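4.2 Candidate profiles and length of residence

The second source for our study was the short biographies which candidates for the village councils of Skilcombe and Dorthorpe send to each household before the election in June. We collected 30 of these texts. Each one was read by two coders, who marked every mention of family, work, military or public service, and years lived in the place.

Length of residence was the most frequent item in Dorthorpe, where the population is below 1000 and most candidates were already known to the voters. In Skilcombe the former profession was given more space. Only 3 texts, all from Skilcombe, did not mention residence at all. The coders did not agree on 8 passages, mostly on the word "local", and these were discussed again until one code was chosen.

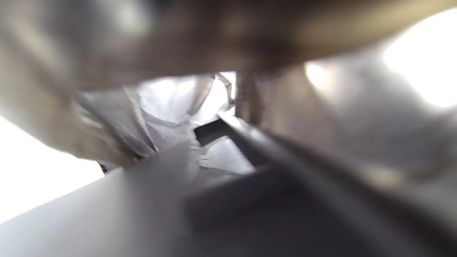
Figure 4. Crumpled sheet of thin, translucent white plastic.

We do not claim that residence has an effect on the vote. The texts show only what the candidates believe to be important for their neighbors, and this question is taken up again in Section 5.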